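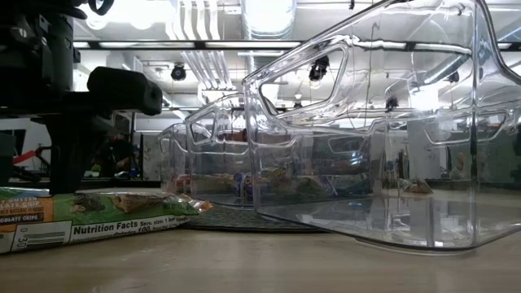
I always look at the calories and never at the serving size, and now I'm annoyed at my cereal, one of you wrote on the exit card last time. Can we go over what a serving even is?

Yes! We can, and we will, so this handout (1/29/20, please toss the older one) is nearly all serving sizes. Bring it back next class, we need the worksheet part.

Reading Labels, Part 2: Servings

First thing, and it's the one I see mixed up on almost every quiz: the serving size on a label isn't advice. It doesn't say how much you should eat. It's set from how much people typically eat in one sitting, and the rules come with reference amounts for different kinds of food. Your doctor or dietitian might want you eating more or less than that. The label has no idea who you are.

Every number on the panel hangs off that top line. Calories, fat, sodium, all of it is per serving unless there's a second column for the whole package. You'll see that second column on things a person could plausibly finish in one go, like a pint of ice cream or a medium bag of chips.

Let's do the granola. Say a bag of Stidarov Honey Clusters gives a serving as 44 grams. I poured what I'd call a normal breakfast into my normal bowl, put it on the kitchen scale, and got two full servings with a few clusters left over. I wasn't even being greedy, it's just a big bowl. So double everything on the panel, sugar included (that's the line people forget to double).

Then the soup. A can of Gravico tomato looks like lunch for one person, and for me it is lunch for one person, but if the label says two servings then the sodium has to be doubled too. Write the doubled number in the margin of your food diary, not the printed one. I grade the margin.

About those diaries. I kept one myself for a day in the break, first by copying the calories straight off each package. Total: 1,307. I felt wonderful. Then I went back and multiplied by what I'd really eaten and the same day came out at 2,645. Same food, same person! The crackers did most of the damage, a sleeve of Pandwood Thins goes down fast when you're grading papers.

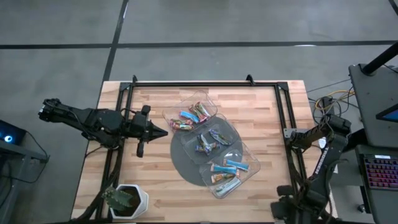
The other half of it was the bread. Pavlović rye is sold unsliced at the store near me, so "one slice" means whatever my knife felt like doing. When the label gives grams next to the household measure, go with the grams. Cups, slices and pieces are fine for a rough idea, but two people can scoop a cup of the same cereal and not get the same weight.

A word on rounding, because somebody always adds up the grams and finds they don't match. Fat is 9 calories per gram, carbs and protein are 4 each. Multiply, add, and you'll land near the printed calories but often not on them. Over 50 calories, the label is rounded to the nearest 10, so a printed 100 could have started life as 97 or 104. Under 5 it can be printed as zero. That matters for cooking spray, where the serving is a tiny fraction of a second and I've never met a person who sprays for a tiny fraction of a second.

Percent Daily Value works the same way, per serving, on a 2,000 calorie diet. 5% or less is low, 20% or more is high. Handy for comparing two soups, as long as you check that their serving sizes match first.

For next class

Pick three packaged foods you really eat. Copy the serving size, servings per container and calories. Weigh or measure your usual portion BEFORE you look at the label. Work out the calories and sodium for your portion and show the multiplication.

If you don't own a scale, measuring cups will do, just write "cups" at the top so I know. We start sodium properly after that, and the fiber unit has moved to April.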